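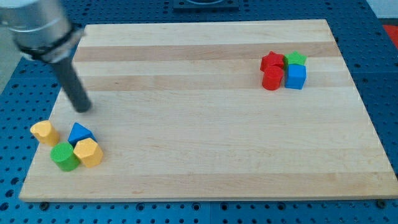

*Maple cutting board on a blue perforated bench top*

# How to Arrange a Small Patio So You Want to Sit in It

I have rearranged my patio more times than I'd like to admit, and I love doing it every single time! You don't need new furniture for this, just a tape measure, some chalk and a free Monday evening (or whenever your patio is in shade).

## 1. Clear it and sweep it

Move everything onto the grass, pots included. It feels like a lot of work for a small space, but you'll see the floor differently once it's bare. Mine had a low corner I'd been hiding under a planter for years, and it turned out to be the nicest spot for morning coffee once I'd leveled it.

## 2. Chalk the walking line

Draw the route from the back door to the yard, the way people really walk it. Keep it some 800 mm wide if you can. On the narrow side of mine I only get 700 mm, and that works fine as long as no chair backs onto it.

My tape is metric because I borrowed it from Cyril Sedgwick next door and never gave it back. In inches, you're looking at a bit over 31 for the wide part and 27 and a half for the narrow part.

## 3. Place the biggest piece first

For most of us that's the table. Set it down, pull every chair out as if someone were sitting in it, and chalk around the chair legs. Those marks are the real size of your table!

If they cross the walking line, try turning the table before you give up on it. My old Stavetitz folding table looked hopeless lengthwise and fit beautifully once I turned it to face the fence.

## 4. Bring in the bench or the lounger

Benches are great on small patios - they go flat against a wall and hold more people than you'd think. My Katau bench is 1688 mm long, an odd number that happens to fit exactly between the downspout and the step. I was so pleased I called my sister.

Loungers are harder. Leave room on one side to swing your legs off, and face the foot end toward whatever you like looking at.

## 5. Add pots last

Group them in odd clusters, tall ones at the back, and leave the corners of the walking line free. I have 7 pots and use five on the patio. The other two live by the shed and get swapped in when they bloom.

## 6. Sit in every seat

Do this in the evening, with a drink. Check for glare, for the neighbor's porch light, and for chairs that wobble on a joint between pavers. Shift things a few inches and sit again.

Leave the chalk down for a week if the weather lets you. I moved my table twice more before I washed mine off.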